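Home Modules Timetable Reading Contact

Licensed Trade Management
Handout 4: selling a bar as a going concern
Abdelghani Younis

Read before the seminar. Bring a calculator, the phones are banned again.

Start with what is being sold. Three things usually mixed up by sellers:
- the lease (or freehold, rare for small bars)
- the business: name, goodwill, bookings, supplier terms
- the stock and fittings

Buyer may want only one of them. Check the heads of terms. If the name isn't listed it doesn't go across.

Case used all term: Brarnent, a cocktail bar, 17 covers at the counter plus a back room. Owner selling to Vukalby, a small group with bars already. Owner wants to stay on as drinks adviser for a bit. Vukalby not keen.

Goodwill
Hard one. Regulars come for the person behind the bar. Person leaves, do they still come? Nobody can price this well. Usual method is a multiple of adjusted profit, so the argument moves to what "adjusted" means. Owner's wages must go in at a proper rate even if she never paid herself. Family helping out on a Saturday-type shift for free, put them in too. Take out one-offs, eg the flood repair.

Stock
Valued on the day, at cost, by an independant stocktaker. Both sides split the fee. Brarnent's count in the handout pack comes to £2,365. Opened bottles: tenthed by eye, accepted practice. House syrups and infusions: nil value, always, whatever the owner says about them. Out of date mixers: nil.
Glassware is NOT stock. Goes under fittings. Lost marks on this last year, lots of you.

Licence
Premises licence is transferred, not sold. Needs consent of the current holder. Get the consent form signed early while everyone is still friendly. New designated supervisor needed from day one, must hold a personal licence. No supervisor = no alcohol sales, even if the transfer is in.

Staff
Go across on existing terms. Length of service carries over. Consult before, in writing. Holiday owed is a debt, so knock it off the price. Same for tips held in the pot at handover, they belong to staff and stay out of the accounts. Brarnent has £817 in the tips pot, watch where you put it.
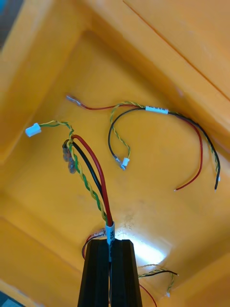
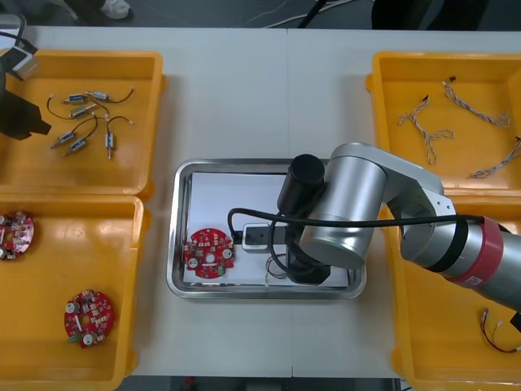
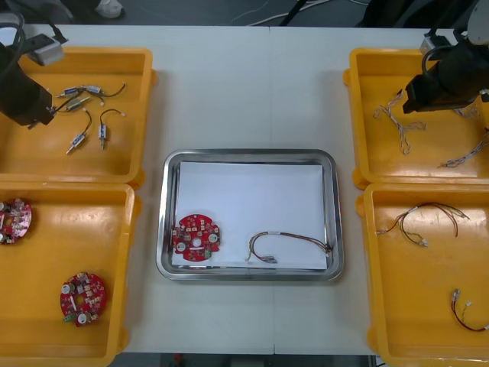
Restraint clause
Stops the seller opening up next door. Has to be reasonable in distance and time or it won't stand. Vukalby's first draft said whole city, five years. Too wide in my view, argue it either way but argue it. Does it cover guest shifts? Does it cover writing a menu for another bar? Draft doesn't say. Should.

Name and recipes
If the bar trades on the owner's own name, seperate agreement needed. Recipes: a list of ingredients is weak protection, so get the spec book listed as an item and physically handed over.

For the seminar
Groups of 4. One half act for seller, other half for Vukalby. Draft a one page heads of terms. Leave the rent review out of it, we do that in April.

Reading: Jakab chapter on goodwill, skip the tax section. Jornness pack, the completion statement only.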